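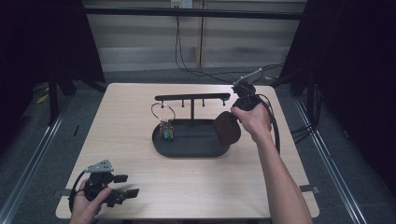 Hang the keys first and sort the tray afterwards, Heather Grimshaw reckons, and we love that rule so much it now opens the Trernby readme!

Trernby is a set of 227 short clips about tidying keys and small bits onto a stand with pegs and a tray.

clips/ – the recordings, in 14 folders
notes/ – one text file per folder
pegs.csv – which peg each key ring goes on

Spotted a wrong peg? Tell Darcy Maihi, fixes go in every Friday.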